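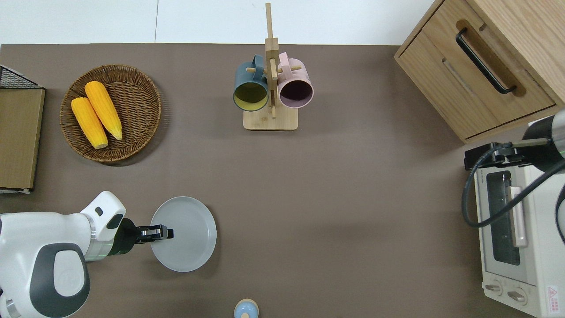

Worenholm Food Weeks return in July with 17 venues and a new lunch menu

The Worenholm Food Weeks will be back this July, with 17 cafés, pubs and farm kitchens taking part across the town and the villages nearby. Each will serve a set lunch built on vegetables grown in the Cummont valley.

The event is run by Jesby, the local growers' group, and is now open for bookings. Tables can be reserved directly with each venue. A printed guide goes out in June, and 1000 copies will be left at the library, the station and the Cummont farm shop.

Sweetcorn, beans, new potatoes and soft fruit will feature on most menus. Growers in the valley lost part of their early planting to a cold spring last year, and several venues had to change dishes at short notice. This year's menus leave room for swaps, so diners may find that the side dishes differ from those in the guide.

Suksawat, the Thai restaurant on the market square, joins for the first time. Its lunch will include corn fritters, a green bean salad and a rice dish with local courgettes. The restaurant will also hold two evening cookery classes in its own kitchen. Places are limited and must be paid for when booking.

Jesby has kept the set lunch to two courses after diners said last year that three was too much for a working day. Children's portions will be offered at every venue, and all menus will have at least one main course without meat. Allergy details will be held at each venue - please ask when you book.

A produce market will be held in the Cummont farm yard during the first weekend, opening at 9am. There are 50 pitches, of which 68 growers and makers applied for a place. Those who missed out will be offered a table at the smaller market that closes the event. Parking at the yard is free but tight, and the number 17 bus stops at the gate.

Venues that would like to join next year can register with Jesby from September.

Ends

Notes to editors

Jesby is a group of growers based in Worenholm. Menus and opening hours for each venue are available from the Jesby office on request.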